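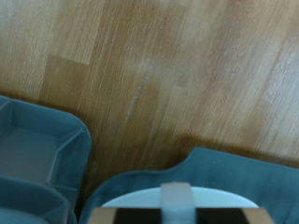
Does a home water softening subscription save a household money? For most of the people who have asked the man behind Pronura's complaints desk, it saves very little, and he was in the job long enough to say so without lowering his voice.

He agreed to talk over coffee in Welham, provided his name stayed out of it. The brochure promises 3,000 in savings over the life of the contract. I asked where that figure came from. "Soap, mostly," he said. "Soap, and a water heater you were supposed to have replaced twice."

And the heater?

"They assume you buy the expensive one."

I had brought my own bill, which he read with more interest than I had. The monthly fee was 33. The salt was extra. So was the visit to check the salt. He called that last item "the part I never got used to."

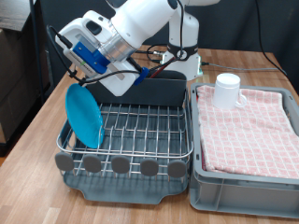 A Pronura spokesperson, reached by phone later that afternoon, told me that customers in Cunha have been very happy, that spots on glasses are a real cost to families, and that the savings figure was "always meant as a guide." I asked whether the brochure says so. It would in the next printing, I was told, probably in March.

He shrugged when I repeated this to him. Cunha has soft water to begin with, he said. "I'd be happy too."

He doesn't think softeners are a fraud. He owns one, bought outright, secondhand. "Test your water first. The kit's cheap. Then do the math yourself, on paper."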